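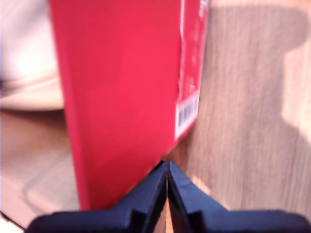 Figure 3. A red box from the study set, standing upright on a light wooden surface. The label with the barcode is on the narrow side panel.

4.2 Position of the barcode on upright boxes

The second question of our study was where the barcode is placed on boxes that people keep standing at home, and whether this place helps or disturbs the person who puts them away. We looked at 589 boxes from the household collection described in Section 3. For each box we noted the panel which carries the barcode, the direction of the bars, and the height of the label when the box stands on its shortest side.

Most of the boxes had the barcode on the bottom or on the back. A smaller group had it on a narrow side panel, as in Figure 3. On this box the broad front is a strong red, and the barcode is printed on a white rectangular label lower on the side, well under the white markings near the top. A white ground of this kind is easy to find with the eye, also when the small print cannot be read. We therefore coded the ground of the label as a separate feature, which was not done in the earlier work of Poojary.

The difference became important in the shelving task. Participants were asked to place the boxes in a row, like books, and later to find one of them by its code. When the barcode was on the narrow side, the box could stay in the row and only had to be turned so that this side faced outwards. When it was on the bottom, the box had to be lifted out completely. Participants in the Gamberg group lifted out fewer boxes than those in the Vilow group, but their shelf was also lower, and we do not want to make too much of this result.

Colour was a more difficult matter. Several participants said that they remembered a box by its colour and did not look at the printing at all. Amra Stojanovska, who coded the interviews, marked such answers as "colour first". They were given more often for boxes with one strong colour on the front than for boxes with a picture or a pattern. A row of boxes turned with the narrow side outwards shows less of this colour, and two participants turned them back again for this reason, although they had been told that the code would be needed.

We did not measure how worn the labels were. The edge between the front and the side is often paler than the rest of the box, but we cannot say from our material if this comes from printing, from folding or from use. This point is left for the second round of collection, which is planned for September.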